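Kitchen storage thread, part 3. Moisture in dry goods, and why the lid matters more than the jar.

Flour and oats take up water from room air. I logged 37 days in the Larnham flat, starting in December — pantry humidity moved by 11 points between morning and evening.
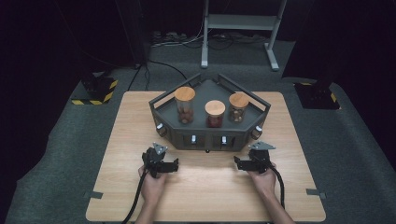
Clear glass, light bamboo lids. Tallest jar at back left.

Glass passes no vapour. Any gain comes in at the seal. Check the ring for flour dust before closing.

Weigh the full jar, wait 25 days, weigh again. A rise of 3 g means a new ring.

Scales: Olline, zeroed each time. Part 4 covers rice.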